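Strand kitchen waste diaries

What you get

One spreadsheet of 3,969 entries, written by 26 households in Vastlow. Each row is something thrown away: the day, the item, a guess at its weight, and the reason given. Put together by Tamás Vincze and Dalva Sales. Last changed September 30, 2018.

How far to trust it

Not very. People kept their own diaries, and people who know they are being watched throw away less, or say they do. Nearly every household reports its smallest week first. I doubt they all turned tidy on the same Monday.

Weights are guesses. Shengli Deng lent kitchen scales to a few homes and the guesses came out low, sometimes by half -- so please don't add up the weight column and call it a total.

The "reason" column is worse. "Went off" covers 787 rows and could mean mould, a passed date or plain boredom with soup.

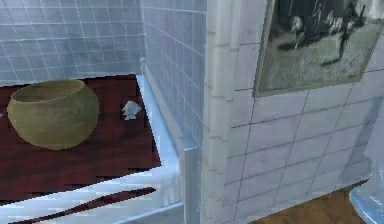 Paper, tissue and packaging were meant to be left out, but some diaries list them anyway. We kept those rows and marked them "other". Filter them out if you only want food.

Missing bits

Household 14 stopped in the second week. Tea bags are counted singly in some homes and by the pot in others, and I have found no fair way to join the two.

Use

Free for any purpose. Corrections to Tomás Macedo, who will want to see the diary page before he changes a row.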